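Galness Automation Support
Ticket: 1179
Cell: Castora 2, two-arm bench, textile sort
Category: Motion / gripper faults
Priority: Normal
Status: Closed, monitor

1. Reported problem

Right arm stops during the bin routine with a following error on the wrist joint. The stop comes on the way into the bin or on the first lift out of it. Left arm is not affected. Clearing the fault and homing lets the cell run again, sometimes for a few cycles, sometimes for most of a shift. Operator notes say it started in April, after the cell was moved to its current bay.

Controller log for the reporting period shows 162 stops with the same code. No overtemperature warnings. No bus errors logged on the right arm before the stop.

2. Setup as found

Two arms, mounted on the rails at the left and right of a wood-top table. Shared work area in the middle. The bin is placed by hand and located by the overhead camera at the start of each batch. Cloth goes on the left half, bin toward the right. Controller software is the Maes branch, last updated before the move. Grippers are the standard two-finger type on both sides.

Configuration values at time of report:
Right wrist following error limit: factory default
Right approach speed into bin: 200 mm/s
Left approach speed: 200 mm/s
Fault filter time: 500 ms
Collision model: table and rails only, no bin walls

The last line is relevant. The bin was in the collision model before the move and was dropped when the table frame was re-taught. The planner has been treating the bin as open space.

3. Checks carried out

3.1 Power and connectors
Right arm supply measured at the base under load. Steady. Connector reseated, no change. Pins clean.

3.2 Wiring
Wrist harness on the right arm flexed by hand through its full range with the drive disabled and a meter on the encoder pair. No dropouts. Two cable ties on the upper side of the forearm were pulled tight enough to load the harness when the elbow is folded. Ties cut and replaced with slack. Fault still occurred after this, so not the root cause, but leave the slack in.

3.3 Mechanical
Wrist turned by hand, brake released. No rough spots. Backlash within the service sheet limit. Gripper mounting screws on the right arm at correct torque. Finger pads worn on one side only, the side that would meet the bin wall if the gripper went in off center.

3.4 Base mount
One bracket screw on the right rail found under torque. Tightened. Table frame re-measured against the arm base afterward. Offset between taught frame and measured frame was larger than the tolerance in the setup sheet, mostly in the direction across the table.

3.5 Run with test load
Mixed load, cloth on the table and loose items in the bin. Bin left at an angle, as operators tend to place it. Cell run in step mode so the right arm could be held with the gripper inside the bin opening and the left gripper over the cloth.

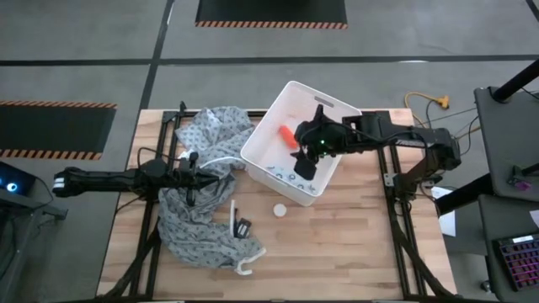 4. Findings

4.1 With the bin turned, the right arm has to reach across the rim. The forearm passes over the wall with very little margin. With the frame offset from 3.4 added, that margin is gone on some approach angles. The planner does not see the wall, so it does not correct.

4.2 Light contact with the wall does not trip the collision stop. It shows up as wrist lag, and the drive reports it as a following error once the filter time runs out. This matches the log: no current spike, slow build, then stop.

4.3 Fault rate depends on bin angle. With the bin square to the table, the fault could not be reproduced. With the bin turned, it came back within the first few cycles on every attempt.

4.4 Left arm showed no fault in any run. Its path stays over the cloth and does not cross the bin wall.

5. Corrective action

a. Right arm base re-torqued, both brackets.
b. Table frame re-taught from both arms, using the four-point routine. Cross-check between arms now inside tolerance.
c. Bin added back to the collision model as four walls and a floor. Pose is updated from the camera at the start of each batch.
d. Approach speed into bin on the right arm reduced from 200 mm/s to 120 mm/s below rim height. Speed above the rim not changed.
e. Finger pads replaced on the right gripper, both sides.
f. Following error limit left at default. Do not raise it to hide this fault.
g. Fault filter time left at 500 ms.

6. Verification

Cell run in automatic with the bin at mixed angles, re-placed by hand between batches. No following errors. Two planner rejections, both with the bin pushed too far over the far edge of the table for the right arm to enter cleanly. The rejection message is correct and the operator only needs to pull the bin in and restart the batch.

Cycle time is slightly longer on bin picks. Customer has accepted this.

7. Notes for the site

Check bracket torque on both arms after any move of the table, then re-teach the frame before running.

After re-teaching, open the collision model and confirm the bin is listed. The Maes branch clears attached objects on a frame change and gives no warning. A request to change this has been passed to Cluvia under their own tracking.

Keep the harness ties on the right forearm loose enough to slide a finger under with the elbow folded.

If the following error comes back, save the drive trace before clearing the fault. Clearing it wipes the buffer. Attach the trace and the bin pose from the batch log to this ticket and it will be reopened.

Parts used: one set of finger pads, cable ties.
Follow-up: log review after the next scheduled service.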